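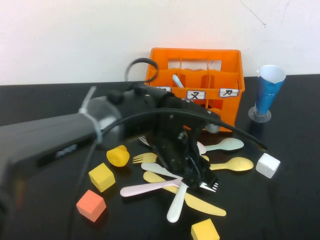 One reply to the draft of this checklist, from the Hollis kitchen, asked that the section on hand sinks be placed ahead of storage, as a blocked or unsupplied sink stops service and a missing date label does not. The change has been made. The same reply asked for a comments line under every item, and those lines appear below with the entries from the January inspection at Vastville.

SHARED KITCHEN AND DINING ROOM
SAFETY AND SANITATION CHECKLIST
Sites covered: Hollis, Irkach, Vastville
Mark each item S (satisfactory), C (corrected during inspection), or F (follow-up required). Every C or F must have a comment.

Section 1. Hand sinks

1.1 Hand sinks are clear and used only for hand washing. S
Comment: None.

1.2 Soap and paper towels are stocked at each sink. C
Comment: Towel dispenser by the rear door was empty. Refilled from the supply closet. The closing shift is to check this dispenser before the lights are turned off.

1.3 Hot water reaches the tap without delay. F
Comment: Slow at the dish room sink. Work order submitted. The same item was marked F at the previous inspection and the earlier work order was closed without a note. Maintenance is asked to record what was done this time.

Section 2. Cold and dry storage

2.1 Refrigerators hold food at or below the posted temperature. S
Comment: Log sheet complete. Two entries were written over; please strike out errors with a single line and initial them.

2.2 Prepared food is labeled with contents and date. F
Comment: Labels on the lower shelf of the reach-in had peeled off. Food that could not be dated was discarded. Freezer-grade labels are to be ordered.

2.3 Dry goods are off the floor and away from the wall. C
Comment: 5 sacks of flour moved from the floor to the rack.

2.4 Cleaning chemicals are stored apart from food and food containers. S
Comment: Droren floor cleaner is now kept in the locked cabinet. The data sheet is in the binder, behind the tab for degreasers.

Section 3. Utensils and serving ware

3.1 Plastic utensils are free of cracks, chips, and rough edges.
3.2 Eating ends are not touched by hand when utensils are put away.
3.3 Utensils are fully dry before they are stored in a closed container.
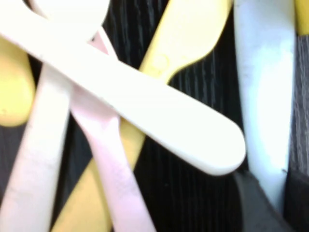
Item 3.1. Plastic utensils, white, pale pink, and yellow.

Result for Section 3: S for 3.1 and 3.2, C for 3.3.
Comment: A lidded bin in the dish room held water at the bottom. Contents were rewashed and the bin was left open to air. Staff asked whether light staining is cause for discard. It is not, provided the surface is sound and the stain does not transfer to a clean cloth.

Section 4. Fire safety and exits

4.1 Exit doors open fully and are not locked or blocked from inside. C
Comment: A stack of folding chairs stood within the swing of the east door. Moved to the hall closet. This is a repeat finding.

4.2 Extinguishers are mounted, charged, and tagged. S
Comment: The tag by the range is hard to read and should be replaced at the next service visit.

4.3 Hood filters are in place and free of heavy grease. F
Comment: Filters in place, with buildup along the lower edge. Cleaning interval to be shortened until the next inspection. Irkach uses the same hood model and should check its filters as well.

4.4 Dining room occupancy sign is posted and legible. S
Comment: None.

Section 5. Surfaces and general condition

5.1 Tables and counters are stable, clean, and free of open seams.
5.2 Walls are smooth and washable, with no open cracks or loose paint.
5.3 Floors are dry and mats lie flat.

Defects under 5.2 should be recorded by wall and height so that the next inspector can tell an old mark from a new one.
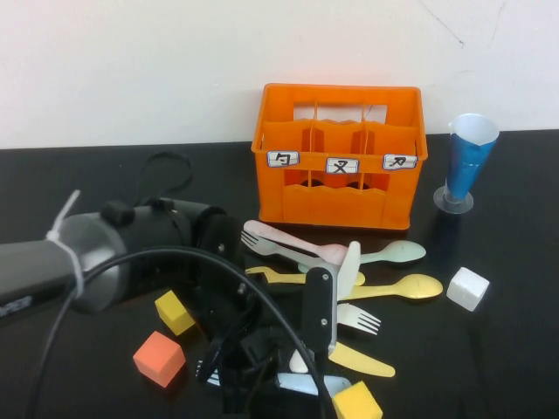 Hairline cracks may be marked S if they are dry and do not catch a fingernail. Anything wider is to be filled and painted before the following inspection, and marked F until then. Scuffs are a cleaning matter and need not be listed unless they remain after washing.

Result for Section 5: S for 5.1 and 5.2, F for 5.3.
Comment: The mat at the dish room door curls at one corner. Replacement requested. In the meantime the mat is to be taken up during service and the floor kept dry.

Filing

Send the completed form to the site office by 5:00 p.m. on the day of inspection. Keep a copy in the kitchen binder. Items marked F stay on the open list until a second inspector has signed for them.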